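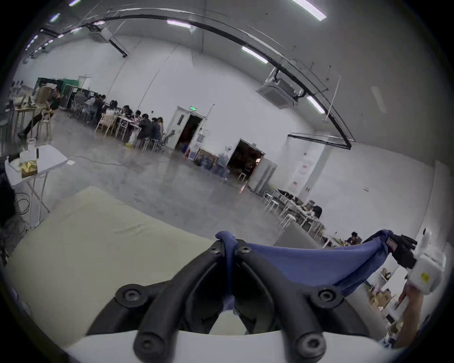 Hi everyone, I finished reading Ruth aloud with the Forsyth group last night and I'm still buzzing. We did all four chapters in one sitting, and when we got to Boaz filling Ruth's shawl with barley, people leaned in. I never gave that shawl a thought before! Picture a plain blue cloth stretched out from one corner, with a fold bunched up at the other end, and you can see how a piece of fabric could carry a good load of grain home to Naomi. Anyway, we want to do it again in January with Jonah, and Fernwood is welcome to join us.

Uwe Wegener wrote:

> We have 133 people signed up for the reading plan now, which is wonderful, but I hear from several groups that they stall around Leviticus. Has anyone tried reading whole books together out loud? How long does it take, and do you stop to talk?
>
> Also, which translation are you using? Granditz has three different ones going and it gets confusing when people follow along.
>
> Uwe

Uwe, yes, try it! Ruth took us less than half an hour with 2 readers trading off by chapter. We didn't stop at all. We saved the talking for afterward, and then couldn't get people to go home (a good problem).

On translations, we asked everyone to close their Bibles and just listen. A few folks grumbled for the first page, then they were fine. For Leviticus I'd start with chapter 19 on its own, and let people hear "love your neighbor" where it first shows up. It's a great surprise for anyone who only knows it from the Gospels.

If you want my reader's copy of Ruth with the chapter breaks marked, write me off list and I'll send it over.

Sum-yee Kan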